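3.2 Kitchen layout and background noise

Each household in the Albers sample was asked where most of its weekday conversation took place. The kitchen was the most common answer, so we treated it as the main recording room.
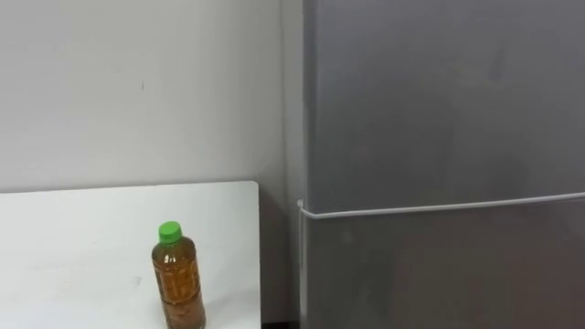
Figure 2. Kitchen with white table, plain walls and a tall gray refrigerator.

Hard, flat surfaces reflect speech, and small rooms with little fabric in them tend to blur consonants. We noted wall finish, floor covering and curtains for every kitchen, along with the distance from the table to the nearest large appliance. Refrigerators were a concern because compressor hum falls in the same low range as some vowel energy. Nine households agreed to a second visit in November, when windows were kept closed and street noise was lower.

Recordings were split into 1,000 clips per site group and scored by two listeners who had not visited the homes. A clip was dropped if either listener marked it as unclear. Agreement between listeners was higher for the Wuteno group than for the Skiser group, where several families kept a radio on during meals. We did not ask them to turn it off, as this would have changed how they normally talked.

Older speakers raised their voices more than younger ones when background noise passed 40 decibels. The effect was weaker in homes with rugs or heavy curtains. Room size alone did not predict it, and we return to this point in Section 4.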